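Search the manual Search Clear
Home > Getting Started > Setup > Care > Support

Section 3: Setting Up Your Prever Dehumidifier

Congratulations on owning a damp basement. The Prever can't fix the basement, but it will keep your cardboard boxes from turning back into pulp. Set aside an hour, most of which will go to the packing tape.

3.1 Choosing a spot

1. Stand the unit upright and leave it alone for two hours before plugging it in. Oil inside the compressor needs to settle. So, probably, do you.

2. Pick a level floor near a grounded outlet. Leave a foot of clear space on every side, curtains included.

3. Close the windows. A Prever running beside an open window is trying to dry the outdoors, and in August it will lose.

NOTE: The Prever is rated for spaces up to 2,000 square feet. Closets you never open still count toward the total.
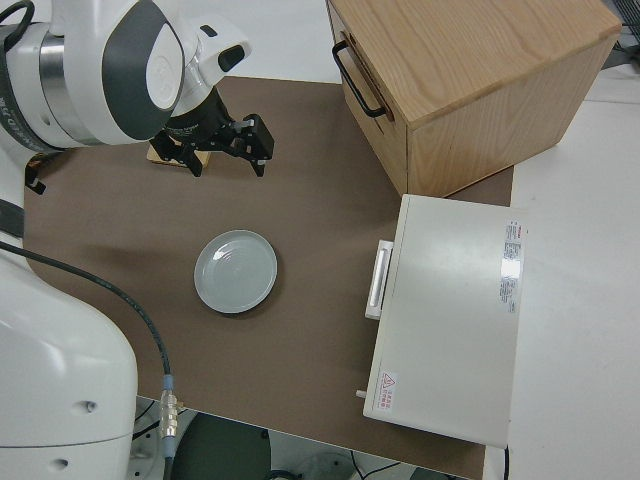 3.2 Fitting the bucket and hose

4. Slide the bucket in until it clicks. If the red light stays on, take it out and try again with less force. The light responds poorly to kicking.

5. To drain continuously, screw the Godoy hose (part 643, sold separately, we're sorry) onto the rear port. Hand-tight is enough.

6. Run the hose downhill to a floor drain. Water has firm views about going uphill — if yours must, you need the Drerner pump, part 713.

CAUTION: Never use an extension cord. Never drink the bucket water, however clean it looks. We added this line after a phone call.

3.3 First run

7. Press POWER, then hold MODE until the display shows a number. Set it to 50 percent. Lower settings mostly dry out your wallet.

8. Expect a hum and some gurgling. Grinding is another matter: switch off, unplug, and see Section 7.

9. Check the bucket that evening. A first-day bucket may be almost full. Friends will not want to hear about this.

NOTE: If the display reads 70 after three days with the doors shut, look for a leak. Neville Rudd on our support desk will ask whether the dryer vents outside, so go and look before you call.

For filter cleaning, see Section 4. Hoter heater owners should keep the two appliances at least six feet apart.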